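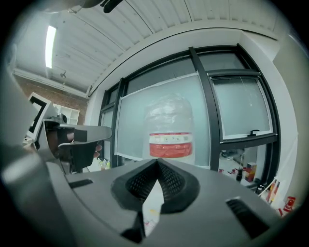 News & Announcements | Small Business

3 min read

Cetadero opens sign-ups for spring shared bookkeeping program, adds 30 spots for shops and food sellers

SULLACH, February — Cetadero, the member-owned back office for small shops, is opening sign-ups for its spring bookkeeping program. Thirty new spots this time. Owners get a bookkeeper they share with a handful of other businesses on the same street or in the same trade, one flat monthly price, and their sales tax filings done on time.

The program started with eight shops on Khan Street. A shoe repair place, two bakeries, a florist, a few others. It now covers 972 businesses across Sullach and the towns along the river, most of them with fewer than five people on payroll.

"Owners kept telling us the same thing, they do the books at the kitchen table at 11 at night," said Annapurna Sastry, director of member services at Cetadero. "They're good at their trade. They don't want to learn a second one. So we said fine, bring us the shoebox."

The shoebox is still welcome. Paper receipts, phone photos of receipts, bank exports, handwritten till sheets, all accepted. Members drop off or upload once a week and get a one-page summary back within two working days. Cash in, cash out, what is owed, what is coming due.

What's new for spring

A set price of $700 per quarter for businesses with one location. Second location is extra, ask for a quote. No setup fee for anyone who signs up before the end of the month.

Payroll is now included for up to four employees. It was an add-on before and members complained, fairly.

Food trucks and market stalls can join for the first time. Seasonal sellers can pause their membership over the winter and keep thier records on file.

Evening phone hours, until 8 p.m. Calls go to the bookkeeper assigned to the business. If that person is out the backup picks up, and the backup has the same files open.

Catch-up work for owners who are behind. Up to one full year of old records, billed seperately by the hour after a free first look.

"The catch-up piece is the one I pushed for," Sastry said. "People are embarrassed. They're a year behind and they think we're going to scold them, so they wait, and then it's two years. Nobody here is scolding anybody — bring it in and we'll sort it."

Vuslow office opens

Cetadero is also opening a second walk-in office, in Vuslow, on the ground floor of the old savings bank on Mill Road. Vuslow members have been driving to Sullach to drop off paperwork, a long haul for anyone who also has to open a store in the morning. The new office has a drop slot by the side door for after hours. Free parking behind the building, enter from the alley.

Walk-in help in Vuslow will run mornings only at first. Afternoon hours to follow once staffing is done. Two bookkeeper jobs are open now, both full time, see the careers page.

How the sharing works

Each bookkeeper looks after a small group of businesses. Groups are put together by trade where possible, so the person doing a bakery's books already knows what flour invoices look like and which supplies are taxed. Records are kept separate and no member sees another member's numbers. Members vote once a year on pricing and on where to spend any surplus. Last year's vote went to the payroll change and the Vuslow lease.

Who can apply

Any business with a physical shop, stall, truck or workshop in the service area. Home-based businesses can apply too but may be placed on a waiting list until summer. Applicants need a business bank account and a current local license. Businesses in their first year are fine, bring whatever you have.

Spots are filled in the order that complete applications come in. Forms are on the Cetadero website and on paper at the Sullach front desk. Staff can help fill them out over the phone.

An open house for new applicants will be held at the Vuslow office later in February, from 6 p.m., coffee and rolls from member bakeries. No need to register.

About Cetadero

Cetadero is a member-owned bookkeeping and payroll service for small businesses, based in Sullach. It is run by an elected board of shop owners.

Media contact: Annapurna Sastry, Member Services, Cetadero. Interviews by phone or at the Sullach office, mornings preferred.

Get our news in your inbox. One email a month, unsubscribe any time.

We use cookies to keep this site working and to see which pages get read. Accept | Manage settings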